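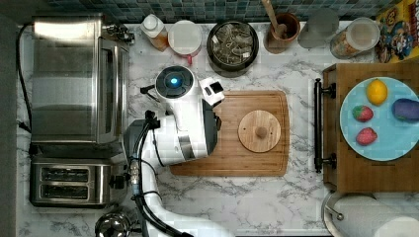
Good habits for a robot arm on the kitchen counter

by Ásdís Skov

Last updated 2/16/18

We keep one arm at the Gamville test kitchen, and I am the person who must say yes before anybody switches it on. The list below started as a paper taped inside a cupboard door. Kaj Arnardóttir asked me to write it cleaner, so other kitchens could use it, and I added the questions that people send me most often.

These are house rules. They do not replace the manual of your arm or the safety standard it was built for. Read those first, and if my page says something softer than the manual, follow the manual.

Before you switch on

Draw the reach. Move the arm by hand, with power off, to the farthest point it can go on every side, and put small pieces of tape there. Many people measure only to the gripper and forget the elbow, and the elbow is what knocks over the bottle. Our rule is that a person stays outside the tape while the arm is powered. The arm I learned on at Majimbun could reach 700 millimeters, and I was still surprised by it two times in the first week.

Keep glass and ceramic out of the reach if the job does not need them. Against the backsplash is fine when the tape says so. A crock with a wooden spoon needs extra room, because the handle leans out farther than the pot.

Unplug the toaster, the toaster oven and the kettle during the run. Do this at the wall. A lever or a knob can be pushed by an arm as easily as by a sleeve. If the job is to use the toaster, that is another procedure and one person stands at the plug for the whole time.

Check the voltage label on the power supply. Ours says 110. A colleague brought a supply from home in November and it was the wrong one, and we lost a day.

Cables

Cables that run along the arm must be fixed at every segment, but with enough slack for the joint to turn fully. Bend each joint slowly to both ends and look at the cable, not at the arm. If it becomes tight or it makes a big loop, fix it now. A loop can catch a knob or a pot handle.

Cords of appliances go at the back or at the side, never across the place where the arm works. Do not tape them on the counter over a wet spot.

Loose connectors should be tied up before each session. I use soft hook-and-loop strips. Plastic zip ties have sharp ends when you cut them, and they scratch the stone and also the hands.

What to practice with

Start with play food. It does not roll in juice and it can be washed. Lemons and strawberries are good first shapes, one is big and one is small, and the eggplant is useful because it is long and the gripper must choose where to hold.

Do not start with knives. In our kitchen no blade is on the counter when the arm has power, even in a block.

A cutting board makes a good target. It shows you a clear edge, and the groove catches small things. Put a damp cloth under it, otherwise it slides when the gripper presses down. Lids with a knob are also good for training, but a round lid can turn under the fingers, so go slowly.

If you mix real food and practice food, stop. Choose one for the day. After real food, wash the gripper tips as you wash a spoon, or change them. We buy ours from Clamadel and they come off without tools. I do not put them in the dishwasher, they become hard.

During the run

One person watches and has the stop button in the hand. In the hand means in the hand — a button lying beside the sink does not count. This person does not film, does not answer the phone and does not drink coffee.

Use the slow speed for every new task. We stay slow until the task went well many times, and then Kaj signs the sheet. Never reach in to save a falling thing. Let it fall.

Wiping the camera: power off first, then a dry microfiber cloth. Spray cleaner goes on the cloth and not on the housing. Steam is bad for the lens, so we do not boil water close to the arm.

Cleaning the counter afterwards

Natural marble does not like vinegar or lemon. Use warm water with a drop of dish soap and dry it well. If your top is only a marble pattern, ask the seller what it can take. Look under the base too, crumbs go there and the base begins to rock a little.

Keep a log

Write date, task, who watched and what went wrong. Small things also. We use the free sheet from Gindosus, and ours is now at line 226. When the arm began to drift to the left, the log showed us that it came after somebody had moved the base for cleaning. We service it after 4,000 cycles, and without the log we would only guess.

If you have a rule that works in your kitchen and is missing in mine, send it to me. I will add it when I update the page.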